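Foro > Software y control > Picking en contenedores: la detección salta entre piezas vecinas

luanap
09/03/2025
Hola a todos. Soy Luana Peixoto, brasileña, disculpen mi español. Trabajo con una célula que saca pulsadores industriales de una caja azul de plástico. Uso Pruno para la percepción y Gemico para planificar. El problema: cuando dos pulsadores están muy juntos, la máscara los une y el punto de agarre queda entre los dos.
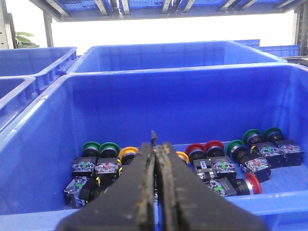
Ya entrené con 1685 imágenes y mejoró poco. Los bloques de contacto transparentes son lo peor, la profundidad allí sale con agujeros.

giraldo_ctrl
Para mí no es de percepción. Baja la velocidad de aproximación y comprueba la fuerza al cerrar. Si no hay pieza, repites.

luanap
Gracias, pero repetir me cuesta más de 3 segundos por ciclo. Prefiero que el punto sea correcto desde el inicio.

L. Carhuamaca
No estoy de acuerdo con giraldo_ctrl. Segmenta solo la tapa de color, que es opaca, y calcula la orientación del cuerpo después. Para las piezas tumbadas hace falta otra clase.

giraldo_ctrl
¿Y si la tapa no se ve?

L. Carhuamaca
Entonces esa pieza se deja para otra pasada.

luanap
Esto lo puedo probar el lunes. Tengo que etiquetar de nuevo las tapas, ¿alguien tiene un script para Adel?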